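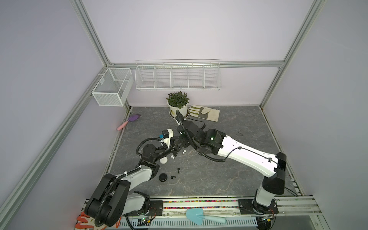
Endley Household Items: Earbuds and Cases

Release notes and data card
Last revised: August 13, 2026
Maintained by: Fenna Jansen, Endley collection

Summary

Earbuds and Cases is one of 13 item groups in the Endley Household Items collection. It covers the sorting of two sets of wireless earbuds, one white and one black, into the cases they belong with. The group contains 219 records. Each record consists of an image sequence, a written instruction, and an item sheet listing what was laid out at the start.

Items

White set: two white earbuds and a rounded white charging case.
Black set: two black earbuds, with stems, and a round, flat black case with a seam around its edge.
Other items: a potted plant with dense dark green leaves, in a white pot on a matching saucer; a cream fabric gardening glove with olive-green stripes on the fingers and a beige cuff.

The plant and the glove also appear in the Nikent group, which covers gardening items. They are entered on the item sheet as "other items" and are not mentioned in any instruction in this group. Users who filter by item name should expect both groups to be returned for "glove" and "plant pot."

Layout

All items are placed on a gray marble-patterned surface. The earbuds are set down separately from one another and outside their cases. No fixed arrangement is prescribed within a set, and an earbud may lie flat or stand upright with its stem pointing up. The plant is kept toward the back.

Instructions

Instructions are short sentences in everyday English. Typical wording includes the following:

Put the white earbuds in the white case.
Put the black earbuds in the round case.
Put all the earbuds away.

The word "case" is used throughout. Earlier drafts used "box" and "case" interchangeably, and these were made consistent in the April revision. Left and right earbuds are not distinguished in the instructions or on the item sheets.

Review

Item sheets were checked against the opening image of every record. Instructions were read by a second reviewer, and 50 were reworded for clarity. Where the reviewers disagreed on the color name of an item, the plainer name was kept.

Known limitations

The group includes only two styles of case. Results obtained with it should not be taken to apply to cases of other shapes.
Almost 80 records use the third instruction, and the remainder are divided unevenly between the other two.
Small items may be partly hidden from view in individual images. The item sheet remains the reference for what was laid out.

Related groups

Nikent: gardening items
Marchetti: kitchen utensils
Rinar: desk items and stationery

Corrections

Requests for correction should be addressed to Fenna Jansen and should state the group name, the record number, and the line of the item sheet concerned.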